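Notes on the tabletop set, September

The simulated half of the tabletop set now stands at 107 episodes, of which I have kept 90. The other 17 ended with the gripper pushed into the table and were deleted. Each episode is 40 seconds long at most – the Kiltola exporter drops anything over that.

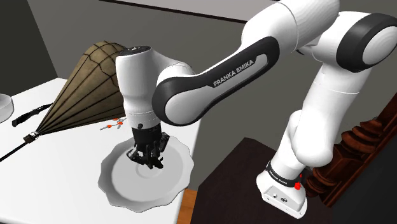 Resets take up most of my day. Objects are placed at random before every episode, and the Flulleteck sampler has no notion of what belongs together, so a scalloped white plate can end up near the corner of the table with a big brown cone of panelled, fabric-like material lying to the left of it. I leave such layouts in. White crockery on a white top gives the depth estimate very little to work with, and the policy trained in Tunville failed on exactly that.

Next job is to re-run the 3 grasp heights with a lower approach speed and compare the labels. The script is in the usual folder.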